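4.2 망명 시인의 낭독회와 번역의 자리

이 절에서는 망명 시인의 작품이 새로운 거주지의 독자에게 전달되는 과정을 낭독회를 중심으로 살펴본다. 앞 절에서 다룬 출판 경로와 달리 낭독회는 기록이 적고, 남아 있는 기록도 대개 주최 측의 안내문이나 청중의 메모에 그친다. 분석 대상은 시인 탈라 후라니(Tala Hourani)와 델랄리 아서(Delali Arthur)가 참여한 낭독 연작 '팔라르(Palar)'이다. 이 연작은 3년 동안 이어졌으며, 주최 측이 보관한 청중 응답지 726장이 본 연구의 주된 자료가 되었다.

후라니는 아랍어로만 시를 쓴다. 낭독회에서는 원문을 먼저 읽고, 이어서 번역자 티나 코코넨(Tiina Kokkonen)이 번역문을 읽었다. 첫해에는 번역문을 미리 인쇄해 나누어 주었으나 이듬해부터는 낭독이 끝난 뒤에만 배포하였다. 코코넨은 면담에서 그 이유를 이렇게 설명하였다. "종이가 손에 있으면 사람들이 고개를 숙입니다. 시인이 읽는 동안에는 시인을 보게 하고 싶었습니다." 배포 방식이 바뀐 뒤의 응답지에는 시의 소재에 관한 언급이 줄고 목소리, 호흡, 행과 행 사이의 침묵에 관한 언급이 늘었다.

아서의 경우는 다르다. 그는 영어와 에웨어를 한 편의 시 안에서 섞어 쓰며, 에웨어 구절은 번역하지 말아 달라고 요청하였다. 1월 낭독회의 응답지에는 이 구절을 두고 상반된 의견이 함께 나타난다. 일부 응답자는 자신이 배제되었다고 느꼈고, 다른 응답자는 뜻을 모르는 채 듣는 시간이 작품의 일부라고 적었다. 아서 본인은 두 반응 가운데 어느 쪽도 의도한 바가 아니며, 그 구절은 어머니가 쓰던 말이어서 그대로 두었다고 밝혔다.
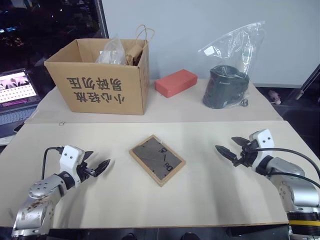 그림 3. 두 개의 로봇 팔과 크림색 탁자 상판.

번역되지 않은 구절은 청중의 이해를 떨어뜨리는가?

응답지만으로는 그렇게 볼 근거가 부족하다. 아서의 시를 이해하기 어려웠다고 답한 사람들은 대부분 영어로 쓰인 부분의 지명과 사건을 그 이유로 들었으며, 에웨어 구절을 직접 지목한 경우는 적었다.

이 결과는 번역 여부보다 배경 지식의 차이가 더 크게 작용했을 가능성을 시사한다. 진행자 크와메 아사모아(Kwame Asamoah)는 둘째 해부터 낭독 전에 짧은 해설을 붙였는데, 후라니는 이 해설에 반대하였다. 시를 듣기도 전에 전쟁 이야기를 하면 모든 시가 전쟁 시로 들린다는 것이다. 실제로 해설이 있었던 회차의 응답지에서는 정원이나 부엌을 다룬 작품까지 상실의 알레고리로 읽은 경우가 확인된다. 후라니의 연작시 「람몬트(Rammont)」에 대한 응답이 대표적이다. 이 작품은 시인이 세 들어 살던 건물의 계단을 소재로 하지만, 응답자 다수가 국경을 넘는 장면으로 이해하였다.

이러한 독해를 오독이라고 단정하기는 어렵다. 망명이라는 조건은 시인의 약력과 행사 소개문에 이미 적혀 있었고, 청중은 주어진 정보에 따라 작품을 들었다. 다만 소개문이 작품의 폭을 좁힌다는 후라니의 지적은 다른 망명 작가들의 증언과도 통한다. 소설가 코비나 테테(Kobina Tetteh)는 같은 주최 측과의 대담에서 자신의 책이 서점의 문학 서가가 아니라 시사 서가에 꽂혀 있었던 경험을 이야기하였다.

자료의 한계도 밝혀 둔다. 응답지는 익명으로 작성되어 같은 사람이 여러 회차에 응답했는지 확인할 수 없다. 또한 끝까지 남은 청중만 응답지를 제출하였으므로 중간에 자리를 뜬 사람들의 반응은 빠져 있다. 후라니와 아서의 낭독 녹음은 일부 회차만 남아 있으며, 이에 대한 음성 분석은 5장에서 따로 다룬다.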